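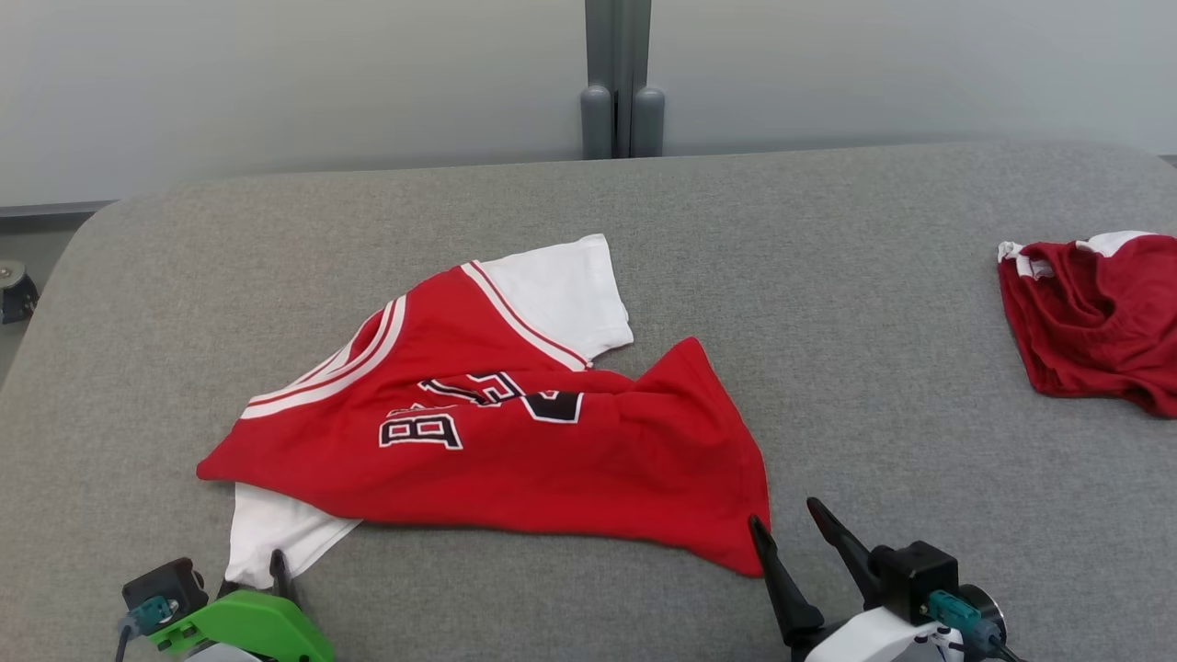
Old club shirts should stay in use for as long as the stitching holds, according to Rosine Lacroix, and too many of them spend their lives in carrier bags at the back of a cupboard. She made the point at Friday's opening of the Sodham Shirt Exchange, a free scheme for passing on team jerseys in adult and children's sizes.

The exchange is run by Panden Community Sport from the ground floor of its building in Sodham. Anyone can hand in a jersey from any sport, with or without a name or number on it. Each one is washed, spread out on a table to be checked at the collar, cuffs and hem, then folded and shelved by size.

Shirts with small faults are kept back for mending. Loose hems and split seams are repaired on site. Cracked lettering is left as it is, unless the person taking the shirt asks for it to be removed.

A trial last season took in 2171 garments from 15 local clubs. Most were football and basketball tops - the rest were training bibs, shorts and a few goalkeeper jerseys.

"We had parents paying full price for a shirt that was worn for one term," said Farhad Asadi, who manages the exchange. "Now they can bring that one back and take the next size up."

The exchange is open on Fridays from 4 pm. Visitors may take up to two shirts each and do not need to bring one in return. Donations should be dry and bagged, please, and left at the side door.

Clubs with larger amounts of kit to pass on should contact Carmela Quintana at Panden Community Sport before September.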